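Nustberg Hand Demonstrations: Frequently Asked Questions for Collectors

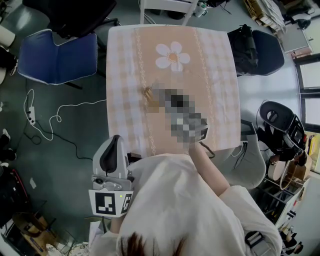
Collecting at the table: gripper in the left hand, right hand holding the object on the cloth.

Last changed 17 June 2020. Please read this page before your first session. If something is not clear, write to Benvinda Pacheco at the project desk, also if you think the question is too small.

What is Nustberg?

Nustberg is a project for teaching robots to work with household things. We do not program each movement. People do a small task with a hand-held gripper, we record it, and a learning system studies many of these recordings. One recording of one task from start to finish is called an episode. The first collection was named Tirano and the present one is named Vakillow. If you see one of these names on your task sheet, it only tells you to which collection your episodes belong.

Do I need to know robotics?

No. Most of our collectors never worked with a robot before. You need normal use of both hands and some patience with repeating. The introduction takes one afternoon, and in it you make 22 practice episodes that do not go into the collection.

How many episodes do I make in one session?

The plan is 28 episodes for a session of normal tasks. For tasks with cords, cloth or very small parts we plan fewer, and the number is written on the task sheet. If you finish early, please do not add more of the same task. Ask first, maybe another task is missing examples.

Which hand should hold the gripper?

The hand that is written on the sheet. We collect both left-hand and right-hand episodes, and the system must see both. Many people find the left hand difficult in the beginning and this is fine. Your movement should be calm, but it does not need to be beautiful. Do not change the hand in the middle of an episode. If you did, stop and mark it as "hand changed".

May I use my free hand?

Yes, if the sheet says "two hands" or "hand assists". Then you can hold the object to the table so it does not slide, or turn it a little toward the gripper. Keep your fingers out of the gripper opening. When the sheet says "one hand", leave the free hand on your knee or beside you, where it does not come over the table.

What are the black-and-white squares on the block?

They are markers. The software finds them in the video and calculates from them where the gripper is and how it is turned. There is one pattern on the front of the block and another on the side, so that when you turn your wrist there is a good chance that one can still be seen. Please do not cover them with your sleeve or your thumb, and do not put tape or stickers on them. Wide sleeves are allowed, but look where they hang.

If a marker is dirty, clean it with the dry cloth from the box. Do not use alcohol, it makes the print gray and the software then has trouble.

What should I check on the gripper before I start?

Look at the small light at the top edge of the marker block. It must be green before you begin. If it is not green, wait one minute, then press the button again. If it still does not come, take the spare gripper and write this in the log. Check also that the bracket does not move when you shake it gently. A loose bracket gives wrong positions for the whole session, and we usually discover it only some days later.

Why is there a tablecloth with a pattern?

Real homes have tablecloths. If all episodes are made on a plain white table, the system learns the white table too, and then it has problems in a kitchen with flowers and checks on the cloth. We change the cloth between sessions. You do not need to iron it, only pull it flat enough that the object does not stand on a fold.

Should I tidy the room first?

Only the part where you work and where you put your feet. Chairs, shelves, bags and boxes in the background can remain, they give variety. Cables on the floor are another matter. Before you sit, look where the cables go and move your chair so that no leg stands on one. If you take off your shoes, leave them at the wall.

What happens with private things?

Screens, papers with names and personal objects are made unrecognizable before the episodes are used for learning. Sometimes the blurring also takes the task object, when it looks similar to a phone or another device. Such an episode is checked by a person, who decides if it stays. You do not lose anything by this, it counts as done.

You can ask us to delete your episodes. Write the session number and we delete the full session. It is not possible for us to delete only some minutes in the middle.

I dropped the object. Is the episode lost?

No, please do not stop. Pick it up with the gripper if you can reach it from your chair, and continue the task. The learning system needs also examples of how a person corrects a mistake. In the Tirano collection we had 186 episodes with a drop and a good correction, and we wished for many more. If the object falls to the floor and goes far, end the episode and mark it "object lost".

Why was my episode rejected?

The most common reasons are these:

The markers were hidden for too long.
The movement was so quick that the picture became unsharp.
The task was finished but the recording was stopped too early. Please count to two after you let go.
The free hand did the work that the gripper should do.

In one week of December we rejected 77 episodes only for the early stop, so now the review desk sends you a message on the same day.

How do I wear the shoulder strap?

It should be tight enough that it does not slide when you stretch your arm forward, and not so tight that you feel it when you breathe. Put the buckle where you can open it yourself. If it presses, take a break and change the length.

How do I book a session?

Barry Tunstall keeps the calendar. Send him two possible times and say if you prefer the morning. Sessions are in the Nikolaidis building, and the door code comes with your confirmation. If you must cancel, please tell him the evening before.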